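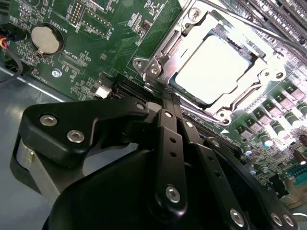 Stemen Desktop Servicing Set
Data card, release 2
Last revised Apr 16, 2026

Summary

The Stemen set is a collection of robot manipulation recordings made at an electronics refurbishing bench. It was assembled by Villov to help answer a narrow question: which parts of routine desktop computer servicing can a single-arm robot carry out today without a technician stepping in? The set contains 2,038 episodes recorded on 168 donated desktop computers. Each episode covers one attempt at one task.

Status of the question

On the evidence in this release, the short answer is that some tasks are ready for supervised use and most are not. Releasing memory modules and removing coin-cell batteries are the strongest results. Unplugging keyed power connectors is unreliable, particularly where the latch faces the chassis wall. Processor removal should be regarded as a research task only. Users should not cite this set as showing that computer servicing has been automated.

Tasks covered

Memory module release and removal
Coin-cell battery removal
Fan connector unplugging
Front panel lead unplugging
Expansion card removal
Opening and closing the processor retention lever
Processor lift-out (teleoperated episodes only)

Boards were serviced in their cases unless the episode record states otherwise. Working inside the case is considerably harder than working on a bare board, as wiring harnesses move between attempts and the approach angles are limited. The bench at Morent receives machines in this state, and the recordings were meant to match its ordinary intake.

Collection

Recordings come from a wrist-mounted colour camera, joint encoders and a gripper current sensor. Episodes are either teleoperated by a trained bench technician or run by a baseline policy under supervision. The field "control_mode" separates the two. All machines were disconnected from mains power and discharged before work began. Storage drives were removed at intake and do not form part of any episode.

Outcome labels

Every episode carries one of four labels: complete, partial, failed or stopped. "Stopped" means that the supervisor ended the attempt to protect the hardware or the arm. A second reviewer checked all labels for processor and connector tasks. In 134 episodes the two reviewers disagreed; these are retained, with both labels recorded, and are excluded from the default evaluation split.

A label of "complete" refers to the mechanical step alone. It does not mean that the computer was later tested or returned to service.

Known limitations

Glare. Polished metal, such as processor heat spreaders and retention frames, frequently saturates the wrist camera. Exposure was fixed for the whole release. Policies that depend on edge detection near the socket perform poorly.

Self-occlusion. The gripper hides a large share of the wrist view at close range. No second viewpoint is supplied.

Hardware range. Office desktops predominate. Laptops, servers and all-in-one units are absent, and results should not be generalized to them.

Socket coverage. Boards with pins in the socket are under-represented. Bent pins were the most costly form of damage during collection, and the protocol was tightened in August to limit further attempts.

Intended use

The set is suitable for training and evaluating manipulation policies, for studying failure detection, and for planning supervised trials in repair and recycling shops. It is not suitable as the sole basis for unattended operation, for workplace safety assessment, or for estimating labour savings. Time per episode includes supervisor pauses and should not be compared with a technician's pace.

File layout

episodes/ - one folder per attempt, with video, joint states and gripper current
labels/ - outcome labels and reviewer notes
splits/ - default training and evaluation lists, divided by computer
tools/ - loading scripts and the Ersoy format converter

Splits are divided by computer so that no machine appears in both training and evaluation. Users who create their own splits are asked to preserve this rule and to state it when reporting results.

Changes in this release

Gripper current has been added to all episodes. Duplicate battery episodes have been removed. The label "partial" now applies to memory tasks in which only one latch was opened.

Corrections

Labelling errors should be reported to the Villov data desk with the episode number and the task name. Confirmed corrections are listed in the change log and applied at the next release.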